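Collision margins around a sink

Since April I have been moving our planner off a single global collision margin. Skoka, the wrapper we use for arm planning, applied one padding value to every mesh in the world model. Fine for a table, poor for a basin. Pad the sink walls far enough to be safe and the left gripper has no valid approach left. The query runs to its 600 ms limit and returns nothing.

The margin is now a per-link, per-object table. Gripper against basin gets 4 mm, forearm against counter edge gets 13. Isamu Hirano wrote the lookup and cached it by link pair, so the cost per check is around 2 microseconds.

Stainless steel remains a perception problem. Reflections in the basin walls come back from the depth stage as geometry behind the surface. I clip anything past the fitted wall planes before the voxel map is built – crude, but the phantom obstacles are gone from my logs.

The right arm is planned separately, with the left arm's swept volume as an obstacle. The open dishwasher door and the pulled-out rack go in as boxes.

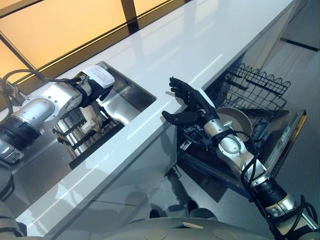 Still to do

The rack slats in the sink are modelled as one solid block, so a grasp between them is rejected. Mitsuko Honda favours a signed distance field for that region only. I'll try it on the Husbridge branch first.

3 comments

tmk: Do you re-fit the wall planes every cycle?
– Once per base pose.

Isamu Hirano: Cache key is order-independent now, pull before you test.

dell_r: What colour space for the segmentation?

Shared 13 times

Recent posts
Skoka build notes
Joint limits and other units errors
Replaying logs from Zostemholm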